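Grulteo results - losses up again, is anyone still holding?

jaltdale_jen
September 2, 2026
Morning all. I've had a small holding in Grulteo since January, mostly as I liked their app, and I see losses have gone up to £409m. Revenue is up 20%, mind you, so I'm torn. Is anyone else sitting tight?

FMorais
Sold mine, I'm afraid, Jen. Florêncio here, for those who know me from the old board. Growth bought with free trades isn't growth in my book, and Astitz charges a proper fee and makes money.

oldpenny7
Can't agree, Florêncio, much as I enjoy your posts! Neagu lost money for 7 years before it came good, and I nearly sold that one too.

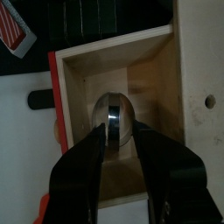
Anyway, I'd want to see what they spent on adverts before I judged them - if it's mostly that, they can turn the tap off whenever they like.

FMorais
They could, but will the customers stay?

jaltdale_jen
Thank you both, lovely to get two sides. I'll hold half, I think, and read the full report tonight.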